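Sorting the little balls (and finding them a box that works)

I have been putting this off since January. We've got one of those houses where small shiny balls turn up everywhere: under the bookshelf, in coat pockets, down the side of the sofa, once in the butter dish. Some came out of games, some came out of a craft kit, and my cousin Gerardo Caputo gave us a whole bag of them when he cleared out his place in Amolcombe. So last Sunday I finally sat down at the table and sorted the lot, and it went so much better than I expected that I'm writing it up.

You don't have to buy anything for this! I used an old cardboard box, a few jars and a tablecloth.

What you'll need

A table you can walk all the way around, or at least get at from three sides
A tablecloth (not a slippery plastic one)
A long, low cardboard box with the top open
A clear jar or two
A bowl of warm soapy water and an old dish towel
A bit of tape

Step 1: Put a cloth down first

I skipped this the first time I tried, and I spent the evening on my hands and knees with a flashlight. Balls roll. They roll much farther than you'd think on bare wood, and ours go straight for the radiator. A cloth slows them down enough that you can grab them. Pull it flat but don't iron it or anything silly, a wrinkle or two is your friend.

If your cloth has a big check or plaid on it, even better. You can give each color its own square while you're sorting, and the kids find that weirdly satisfying.

Step 2: Pick the right box

Long and low beats deep and square. I started with a deep Woltomo shipping box and it was hopeless, everything disappeared to the bottom and I had to tip it out every time I wanted one green ball. You want walls just high enough to stop an escape, and you want to be able to see in from your chair. A pale inside helps a lot, because the colors show up against it.

Check the ends and corners for holes, too. A small round one is fine if your balls are bigger than it is, but if you have tiny ones mixed in, put a piece of tape over it from the inside. Press the tape down well with your thumbnail or it'll peel off by dinnertime.

Step 3: Set the box in the middle and work toward it

Put the box in the center of the table, long side facing you, and keep the balls on your side of it. Only take out a few at a time. I know it's tempting to dump the whole bag (I did, the first time, see the radiator above) but two or three colors on the cloth at once is plenty. Keep your empty jar off to the side where your elbow won't get it.

I had red and orange out together at this point, and the orange one is a touch bigger than the red, so I decided right then to go by color first and worry about sizes later.
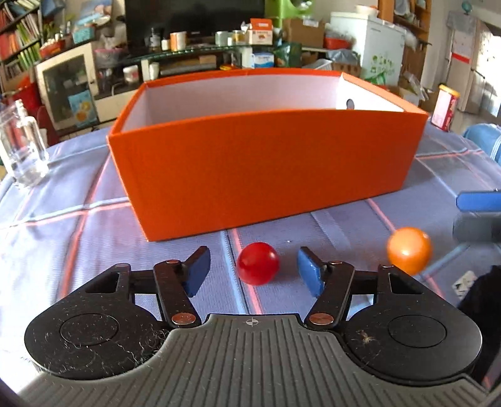 Step 4: Wash the sticky ones

Any ball that feels tacky goes in the soapy water. Swish, rinse, then roll them around in the dish towel until they're dry. Don't leave them to soak overnight. I did that with some painted ones from Bianchini, the toy store we used to go to, and the paint came off in flakes.

Step 5: Divide up the box

Cut strips of cardboard the same height as the box walls and wedge them across. Mine ended up with 6 sections, and I could have used one more. Cut each strip a hair wider than the box so it holds itself in place. No glue needed, and you can slide them along when one color starts taking over (it's always blue at our house).

Step 6: Jar the leftovers

Odd ones, chipped ones and the mystery ones go in the jar. A narrow neck is good for this, they don't all come flying out if it gets knocked over, though do check that your biggest ball fits through before you get attached to the jar. Ask me how I know.

I finished with over 50 in the box and a handful of strays. Gerardo says he has another bag somewhere, so I may be back with a part two about stacking boxes.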